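Giltavon Questions the One-Tray Produce Bowl, Offers Sorting Guide Instead of Another Container

Home storage firm says most households do not need what the industry keeps selling them 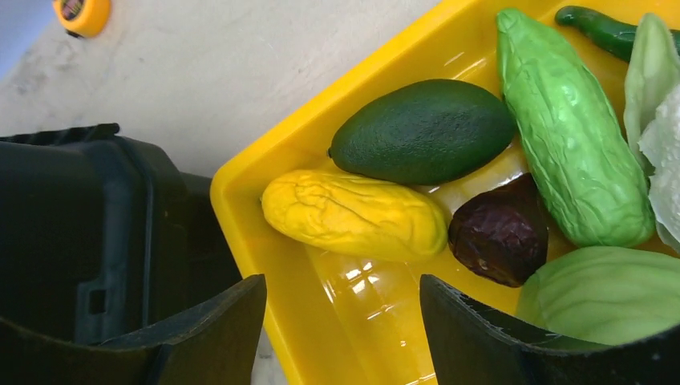
One reader of the Giltavon newsletter wrote in to say that she had bought three matching produce trays in a year and still found soft fruit at the bottom of every one of them. Her view was that the trays were fine and the advice that came with them was useless.

Giltavon agrees with her, mostly. The company, which sells kitchen trays, bins and shelf liners, today released a free sorting guide for people who keep fruit and vegetables on the counter. The guide is called Ekatik and runs to 6 pages. It does not ask anyone to buy a tray, and its first page suggests using whatever is already in the cupboard.

The guide grew out of a survey of 576 households that Giltavon ran last November. The company had hoped to learn which tray colors people liked. It learned instead that many of those who answered could not say what was in their tray without walking over to look. The survey was small, it relied on people's own accounts of their kitchens, and Giltavon does not claim that it proves anything about kitchens in general.

A bright tray with green and yellow vegetables in it looks cheerful on a counter. Whether it keeps them any better than a paper bag would is a separate matter, and Giltavon has stopped printing the words "keeps produce fresher" on its packaging. An open tray holds things in one place. It makes them easy to see and easy to carry to the sink. The company is no longer willing to promise more than that.

What the guide covers

Ekatik starts with the question of what belongs together. Ripe avocados and mangoes give off a gas that can hurry along other produce nearby, and the guide recommends moving them to their own dish once they begin to soften. Bitter melon yellows as it ripens and is usually wanted green, so it goes in the refrigerator if it will not be cooked soon. Hard winter squash can stay out for weeks, and the guide sees little reason to give it the best spot on the counter.

Depth gets a page of its own. Giltavon's advice is to keep produce in a single layer and to stop filling the tray when pieces start to ride up on each other. Long or bumpy vegetables should be checked on the underside, where a soft patch can go unseen for days. The tray should be emptied and wiped before new shopping goes in. Dropping fresh items on top of old ones was the most common habit reported in the survey.

The guide is also short with several popular products. Ventilated inserts, scented liners and "ripeness discs" are all mentioned, and none is recommended. Giltavon sold a liner of this kind until last spring. It has been withdrawn.

Trial with Catacutan

Before release, the guide was tried out by up to 97 shoppers at Catacutan, a neighborhood grocery that handed out printed copies at the register. Comments were mixed. Some people liked being told to use an old baking dish. Others found the page on gases too long, and it has been cut by half. Several said they would never move a single avocado to its own dish, and the guide now admits that many readers will skip that step.

Catacutan will keep copies by the register. The store did not pay for the guide and is not paid to carry it.

Availability

Ekatik is free to read and print from the Giltavon website, with no sign-up. A large-print version will follow. Schools and cooking classes may copy it without asking.

About Giltavon

Giltavon makes plain storage goods for home kitchens and is part of the Cluvasar group. Its current list has 669 items, a number the company considers too high and expects to reduce.

Press contact: Giltavon press desk, through the contact form on the company website. Calls are answered until 4 p.m.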